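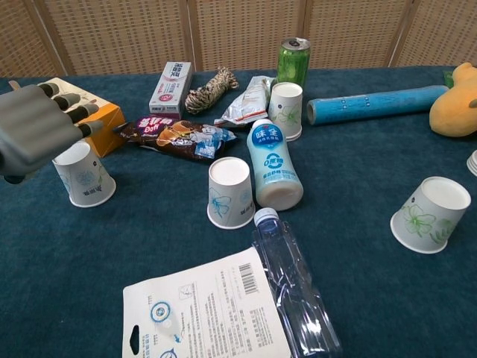
Colleo Cell Support Forum: Hand Maintenance and Setup
Thread: Finger tension check on the tabletop cell, revised interval

Talha Dogar (moderator)
The service interval for the hand on the Colleo tabletop cell has been revised. Finger tension is now to be checked every 400 grasp cycles. The previous interval was 469, a figure carried over from the old Hotis controller.

Please perform the check with the hand parked and the drive power off. Press each fingertip toward the palm, release it, and record any finger that is slow to return. Fingertip covers are to be wiped with a dry cloth at the same time.

The mixed-object layout remains the standard test after service. It should include upside-down paper cups, at least one drink can, a bottle lying on its side, a foil packet and something soft. Please do not tidy the objects into rows.

mengal_bench2
We have followed the 469 interval since August and have recorded no slow fingers. A shorter interval means stopping the cell twice in one shift. May we ask what evidence supports the change?

Talha Dogar (moderator)
Two sites reported slack in the index finger before the check was due. The logs are in the Oltach folder under "tendon." Sites with a clean record may apply for an exemption in writing.

r_oltach
I support the shorter interval but disagree about the test. Paper cups are a poor measure of tension, as a weak finger will still close on one. We use a full bottle and hold it for 20 seconds. An empty bottle tells us very little.

mengal_bench2
A full bottle is outside the load we agreed for this hand. Cups show excess force, because they crush. Both faults matter.

r_oltach
Agreed on excess force. I maintain that slack is the more common fault. In our last set of 39 checks, almost 20 required adjustment, and every one of those hands had passed the cup test.

Talha Dogar (moderator)
The cups will stay. A held-weight test will be added as a second step once the load limit is confirmed. Until then, please do not use full bottles on the Colleo cell.

mengal_bench2
Noted. We will submit our exemption request with the logs attached.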